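Subject: Re: [bimanual] Randomized backdrops vs. more demos

Hi Rosalinda, hi everyone,

Sorry for the slow answer. I wanted to rerun the last batch before I opened my mouth, and then October got away from me.

Rosalinda Lumbao wrote:
> Thanks for the Sornalix writeup, I passed it around our group and we
> all had the same question. You say the policy trained with changing
> wallpaper and table covers did better on a background it had never
> seen. But you also collected those demos later, when your operators
> had had more practice. How do you know it was the backgrounds and
> not just cleaner teleoperation? Also, did you change the walls and
> the tabletop together or separately? We have a plain gray cell here
> and I would rather not start papering it until I know.

Both good questions, and the first one kept me up a little, because we had argued about it ourselves and then sort of let it slide in the writeup. So we went back and did it properly. We collected a fresh set of 230 demos with the same two operators, and we mixed the plain sessions in among the patterned ones so that practice could not pile up on one side. Then we trained two policies with the same settings and the same number of demos each, one from plain sessions only and one from patterned only, and ran both on a wall and table combination that neither had seen.

The patterned policy finished the task in 62 percent of trials. The plain one managed 20 percent. That gap is smaller than the one in the writeup, so you were right to be suspicious, and I think some of what we reported the first time really was operator skill. I would still call what remains a big effect for the price of a few rolls of wallpaper. I should add that on the plain background the two policies were close enough that I would not want to rank them, so at least in our hands the patterns did not seem to cost anything at home.

As to your second question, we change both, and we draw them independently, so a given table cover can turn up with any of the walls. We started out with matched sets (somebody had good taste and it was not me) and I came to regret it, because you can never pull the two apart afterwards. Most of our covers are busy on purpose. The pair we had up for one of the patterned sessions is fairly typical:

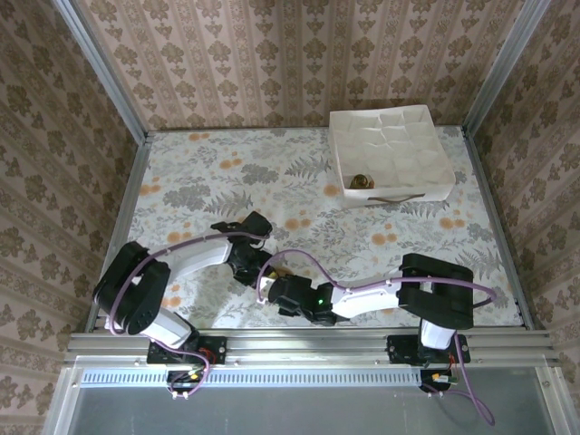
Both arms at the middle of the table, fern-and-blossom cover, brown damask on all three walls, tray at upper right.

If you only have the patience to do one of the two, my guess would be the tabletop. When we covered the table and left the walls alone we kept most of the benefit, but that was a small side test and I would not lean on it too hard. Daichi Kinoshita did the analysis on that one and he is on this list, so he may want to correct me — he usually does, and kindly.

A few practical things, since you are thinking about doing this to your own cell. Pull the cover tight before you start. Ours rode up once in the middle of a session and we threw out a whole evening of demos, which still hurts to think about. Write down which cover and which wall went with each episode at the moment you record it, because we tried to reconstruct that from the video later and it was miserable. And stay away from anything shiny. We had one glossy cover that caught the overhead lights, and the wrist views from those episodes were close to useless.

I have not tried painting the backgrounds in digitally after the fact, which I know the Notstead people prefer. It would certainly be less work with the scissors. My worry is mostly about shadows and about the edges around the fingers, but I would be very happy to be shown wrong by anyone who has run the comparison on real arms.

I can send you the episode list and the training config if that would help. The demos themselves are large, so tell me where you would like them and I will start the copy overnight.

Warmly,
Ha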